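# Can a robot do my chores yet?

Lama Awad, project report, 2020-02-27

So my question was pretty simple: could a machine take over the boring stuff at home and in a small shop? I picked four chores – wiping a counter, stocking a shelf, shutting a drawer and opening a window – and ran all of them in the simulator, 300 tries in total.

Drawers went great! The arm closed one in 21 seconds on its best run, and I got a bit too excited and emailed my whole group. Shelves were okay as long as the boxes were all the same size (mix them up and things got messy fast). Wiping looked good on screen, but my simulator doesn't really do dirt, so I'm not claiming much there.

Windows were the chore I'd been dreading. A double-hung window has a small lock where the two sashes meet, and you have to deal with that before anything slides. 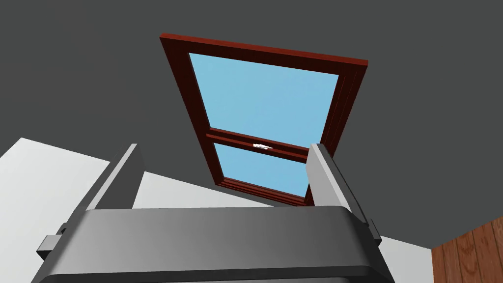

I gave windows 70 of my tries and still don't have a script I'd trust. Getting the fingers close to the lock is one job, and turning it without shoving the whole sash is another. My next plan is to split those into two separate scripts and rerun everything in April.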